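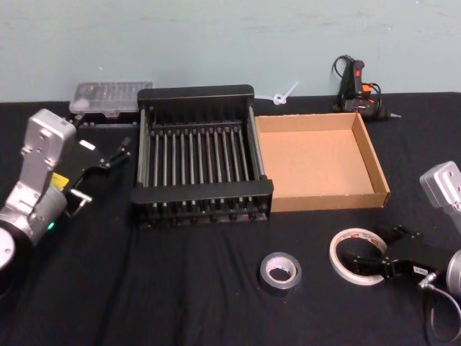 Figure 7.1. Two robot arms at a table covered with black cloth.

Chapter 7
Fasting and the Shared Table

Key terms: fast, abstinence, feast, vigil, Lent, almsgiving

Christians have fasted for around 2,000 years, and they have disagreed about how to do it for nearly as long. The Gospels show Jesus fasting in the desert before he begins to teach. They also show him eating so often, and with such mixed company, that his critics complained. Both pictures were handed down together, and the churches that grew from them have tried to keep a place for each.

In this chapter a fast means going without food, or without some kinds of food, for a set time and a religious reason. Abstinence is the narrower word. A person who abstains gives up one thing, usually meat, and may otherwise eat as normal. Many people use the two words as if they meant the same, and older books are not always careful either. When you read a source from before the modern period, check what was being given up before you decide which term fits.

Chapter 6 dealt with the church year as a pattern of seasons. You will need that pattern here. Most fasts come before something: Lent before Easter, and in many places a vigil before a major feast. A fast with no feast after it is less common, and we will look at two cases in the last section.

What a fast looks like in a parish

Rules on paper and habits at home are often some distance apart. The town of Clevau has one Catholic parish, and its records list 2,430 members. The parish holds a plain supper in the hall every Friday in Lent: soup, bread and water, with a basket by the door for gifts to the food bank. In the year we studied, the best attended of these suppers drew 134 people. Many other members said they kept the day at home, and a good number said they did not keep it at all.

When people at the supper were asked why they came, few of them talked about hunger. Several spoke of parents or grandparents who had kept a stricter fast. Others liked the quiet - the meal is eaten while someone reads aloud from the Psalms. A few said they came for the soup.

The parish at Plorngate does things differently. It has no common meal, and families are given a small box for the money they save by eating less. The boxes are brought to church on Holy Thursday. The link between fasting and giving is very old, and early Christian preachers returned to it often. In their view, food not eaten belonged to the person who had none.

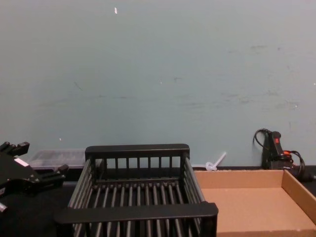
Three questions to keep in mind

Who is fasting? A monk at the abbey of Emari fasts under a rule he has promised to keep. A parent in Clevau who skips lunch has made no such promise. Age, health and work also matter, and church law has long made exceptions for the sick, the very young and the old.

What is the fast for? The usual answers are sorrow for sin, preparation for a feast, help for the poor, and training of the will. A single fast may have more than one of these behind it, and the people keeping it may not agree on which comes first.

Who knows about it? In the Sermon on the Mount, those who fast are told to wash their faces and keep the matter to themselves. A fast kept by a whole parish can hardly be secret. Section 7.3 sets out how writers have dealt with this problem, beginning with the letters from the convent at Yeon.

Before you read on, write down any food rules you grew up with, religious or otherwise. Keep the list - you will use it in the exercise at the end of Section 7.2.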